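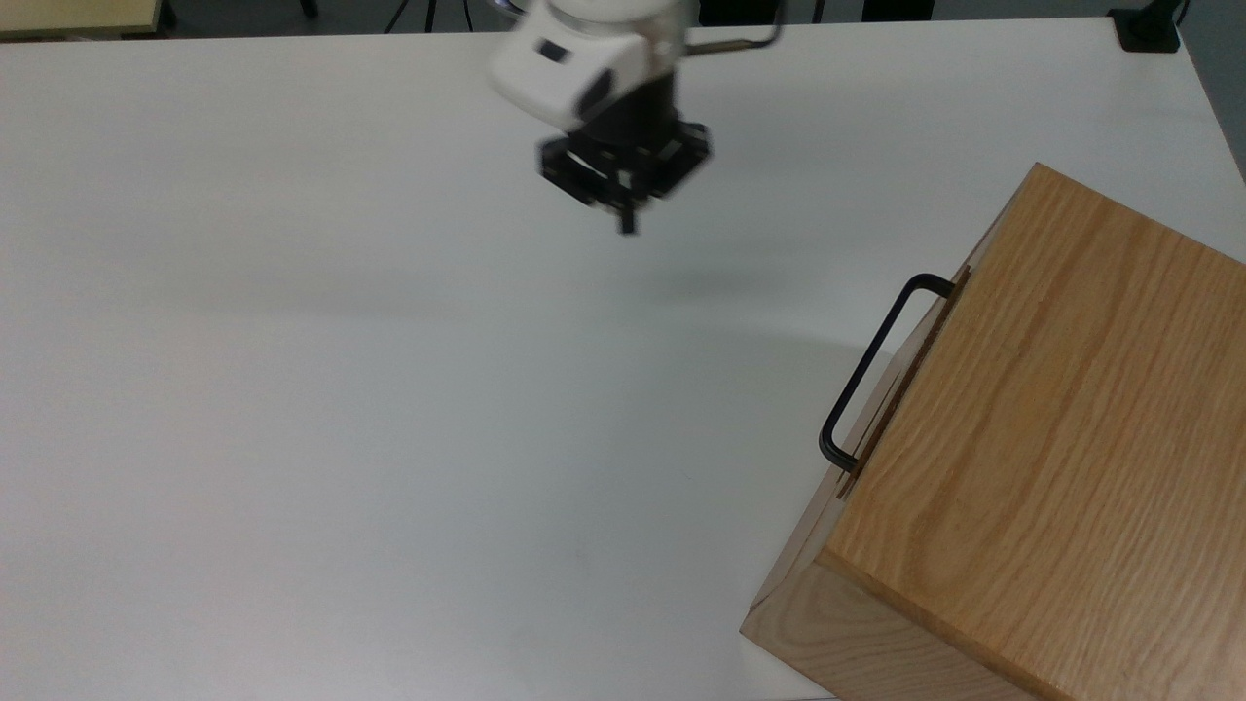 A reader from Nomelwood wrote to me after my last column to ask why on earth anyone would spend a whole afternoon adjusting an arm that was already working, and whether I might consider getting out more. Fair enough! I did get out, as it happens, to the Petridis shop on the Saturday, and I spent most of it leaning on a bench with a hex key in my hand, so the second half of the advice hasn't quite taken.

The first half deserves a proper answer, though, and my answer is that "already working" is the most expensive phrase in small automation. I have been looking after the drawer cell at Petridis, on and off, since November. It's a modest thing: one arm, one white table, a wooden box with a drawer in it and a black bar handle on the drawer. The arm's job is to take hold of the handle, pull, let go, and later push the drawer home again. We use it to wear-test runners for people who make furniture, and a run is 1000 cycles, with a stop every 40 for somebody to have a look at the handle screws.

When I took it over, the setup notes amounted to a single page, and most of that page was about the software. I've nothing against software (I have lost many happy evenings to it), but the faults I found in the first month were all in the hardware, and they were all dull. The gripper bracket had worked a little loose on the wrist. The cable was pulling on the arm at one end of its reach. The box had crept along the table, a hair at a time, because every pull on the drawer is also a pull on the box, and you wouldn't notice it over a morning, only over a week, when the fingers began closing on the end of the handle and then, one day, closing on air.

Now, the fashionable remedy for a box that creeps is to give the arm better eyes and let it find the handle wherever it has wandered to. Silter will sell you a package that does just that, and I don't doubt it's clever. My view, and I hold it more firmly the older I get, is that you should fix the box first. Put stops against it. Mark the table so you can see at a glance whether it has moved. If you then want the clever package on top, go ahead and enjoy it, but a machine that quietly makes up for a sloppy fixture is hiding the very thing you're being paid to look after, and one day it will run out of room to make up for it and you'll have two problems tangled together.

The same goes for checking the fingers. I like to bring the arm up clear of the table, open the gripper with nothing in it, and simply look at it for a while before I let it near the handle. Is one finger sitting lower than it did? Are the pads worn more on one side? Does it settle when it stops, or does it shiver? You can do all this in the time it takes the kettle to boil, and I've been teased for it more than once by people who think a check ought to involve a laptop. I do get the laptop out afterwards. But the looking comes first, and I'd put it at the top of any maintenance sheet in the country, above the grease and well above the firmware.

I should be fair to the other side, because there is one. The Zendadance people, who run a cell much like ours, hardly touch theirs. Their argument is that every time you undo a bolt you're introducing a fresh chance of doing it up wrong, and they'd sooner let the thing alone until it complains. I've some sympathy. I once "improved" a perfectly good wrist alignment and spent 2 days getting back to where I'd started, and I was not good company at dinner on either of them. So I'd draw the line this way: look often, touch seldom, and when you do touch, write down what you found as well as what you did. Our sheet now has 16 lines on it, and most of those lines just ask you to look at something and say how it seems.

As for the adjustment that so puzzled my correspondent, it was the approach height. The arm had been coming down to the handle from a little too far above, quite safely, and taking longer over it than it needed to, and I wanted it lower with the drawer shut and the box squared up to the marks. I made the change in small steps with the speed turned right down and a hand near the stop button, which took most of the afternoon and a fair bit of tea. I'd do it again next week, and I may have to, as they want to try a taller box.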